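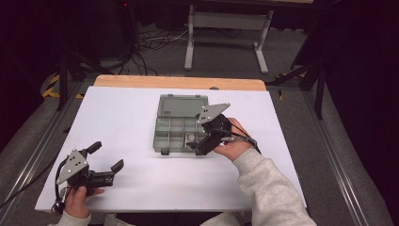 Anel Nkuna had been sorting buttons for her aunt since July, and by the time the weather turned she had done up to 3000 of them. The aunt had kept the notions counter at Katene, the dry goods store in Batevthorpe, and when it closed she brought the stock home in coffee cans. Anel liked to work on the white board because small things showed up against it. The compartment box stood open near the middle, lid back, and in one of the little squares lay a round gray piece that she could not place with any of the others.

She tried the aunt's ledger first. It listed everything by number, in pencil, with a price and a line about where the thing had come from. Number 1348 said: gray, round, one only, Niletholm coat, hold for T.H.

"Who's T.H.?" she asked on the phone that evening.

"Tormod Hellström," her aunt said. "He brought in a coat. I was supposed to match the button and I never could."

"When was this?"

"Before you were in school."

Anel wrote the name on the back of an envelope. There was one Hellström in Niletholm, on the road out past the ferry landing, and he picked up on the second ring. He said yes, he still had the coat. He said it the way people say they still have a dog.

She drove over on 24 November 2021. It was 45 miles and it rained for most of them. She had the gray piece in a pill bottle in her pocket, and at the gas station in Claltau she took it out to make sure it was there.

Tormod Hellström was taller than he had sounded. He had laid the coat over the back of a kitchen chair with the front facing out, and she could see where the thread had been, second from the top. The rest of the buttons were brown.

"These aren't gray," Anel said.

"No," he said. "I changed them. I got tired of waiting." He opened a drawer and took out a jelly jar with the old ones in it, and tipped them onto the table.

She unscrewed the pill bottle and put hers down next to them. It was a little smaller than the others and had no holes. They both looked at it for a while.

"I don't think that's a button," he said.

"I don't either."

He put the kettle on anyway. She asked if she could call her aunt from his phone — hers had no signal out there — and he pointed to the one on the wall.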